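Learning by Hand: the Rernis Student Project

The Rernis project began in September as an option for students in the second year at Villanueva College. It asks them to record everyday tasks with hand-held grippers, so that a robot arm may later be trained on the results. The project lead spoke to the college newsletter about the work so far.

"We had 30 places and over 100 requests," the lead said. "Most of those who applied had never written a line of code, and we did not ask them to."

The group has recorded 1,060 short tasks, of which 84 were set aside after checking. The lead described the checking as the slowest part of the course. "Students watch their own recordings and decide whether a machine could learn from them. They are strict with each other — sometimes stricter than I would be."

Software for the project is supplied by Zakus, and a small grant from Sover pays for materials.

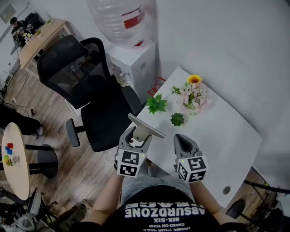 Asked what the students find hardest, the lead spoke of patience. "They are used to fingertips. With a gripper in each hand, everything takes longer." Flat objects are a case in point, and a grey disc must be held between two curved fingers and kept clear of the artificial plants on the table. "A tilt is allowed," the lead said. "Haste is marked down."

Applications for the next group open in the spring.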